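Reading time: 4 minutes

The Grulirero arm at Iltthorpe: your questions

Updated March 14, 2020

These are the questions that came up at the staff briefings and in the comments box by the canteen. If yours is missing, ring Rekha Pandey in operations on extension 2154.

What is being brought in?

A robot arm with a two-fingered gripper, sold under the name Grulirero. It will work at the returns benches in the card room, where bank cards that could not be delivered are taken out of their envelopes, read, logged and put in the tray for shredding or re-issue. The arm will do the picking up, the turning over and the placing in the tray. Opening envelopes stays with people, and so does anything to do with a customer's letter.

Why the returns benches and not the packing line?

The packing line already has machines on it and they keep up. Returns is still done entirely by hand, and it is the job people most often ask to be moved off. Picking thin cards off a flat bench for a full shift is hard on the thumbs and wrists. The accident book shows it, and so does the number of people in the card room wearing supports.

Will anyone lose their job?

No one on a permanent contract will be made redundant as a result of this. Sisodia has put that in writing to the union and a copy is on the noticeboard outside the card room. Agency cover on returns will be reduced once the arm is running every day. We would sooner say that now than have people hear it in the car park.

What happens to the people who work there now?

There are four returns posts. Two will stay at the benches, opening envelopes and dealing with the cards the arm can't handle. The other two will move to queries, where there has been a backlog since last year. Pay grades stay the same. If you would like to be considered for one post or the other, tell your team leader before the end of March.

Do I have to learn programming?

No. Bench staff will learn to start the arm, stop it, clear a dropped card and record what went wrong. The training takes three mornings and is paid as normal hours. Blagoje Zupan is running it and has asked for small groups, so expect your session to be at a different time from your neighbour's.

How will it learn the job without using customers' cards?

Most of the early work is done in simulation, on a computer at Plistetti, our supplier. The gripper, the bench top and the cards are all drawn by software. The cards there carry made-up names and numbers, and some of the wording on them is silly. Please don't read anything into it. No customer data has been sent to Plistetti and none will be.

After that comes a stage with blank plastic cards on a spare bench here. Live returns are the last stage, with someone from the card room standing by throughout.

Is it any good at picking up a card?

It varies. A card lying flat gives the fingers very little to get hold of. It goes best when the fingers come in on either side of the short end, close to the surface, and the card is lined up with them. A card at a slant needs the gripper to turn first. Staff who have watched the test runs say it is slower than they are, and they are right. It does not need to be fast on its own - it needs to be steady for the length of a shift.

What if there are other things on the bench?

In the simulated runs other objects are put near the card on purpose. Real benches have staplers, mugs and rolls of tape on them, whatever the clear desk policy says. The arm has to leave those alone. All the same, we will be asking people to keep personal items off the robot bench, and there will be a shelf behind it for them.

Is it safe to stand next to?

The arm moves slowly when a person is inside the marked area and stops if it meets resistance. There is a red stop button at each end of the bench. Anyone may press it, for any reason, and no one will be asked to justify it afterwards. Long lanyards must be taken off or tucked in.

Will it be used to measure how fast I work?

No. The system records what the arm does: picks tried, picks missed, cards dropped. It does not record who was at the bench. The camera above the bench points at the work surface and its pictures are deleted after the shift unless there has been an incident. The union rep has seen the settings and can ask to see them again whenever she wants.

What if it doesn't work out?

There is a review at the end of the trial. If the arm is creating more work than it takes away, it comes out and the benches go back to how they were. The two people moved to queries would be offered their old posts first. Team leaders have been asked to keep a note of jams and delays from day one, including the small ones.

Can I see it before it arrives?

Yes. Blagoje has recordings of the simulated runs on the training room computer and will show them to anyone who drops in at lunch. You can also put your name down for a visit to Plistetti. Travel is paid and the time counts as work.

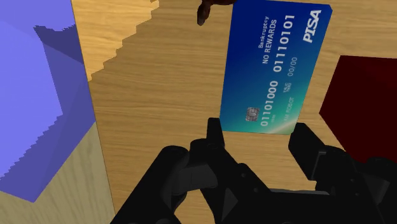
Names for the visit go on the sheet outside the training room, and Rekha will confirm places by email.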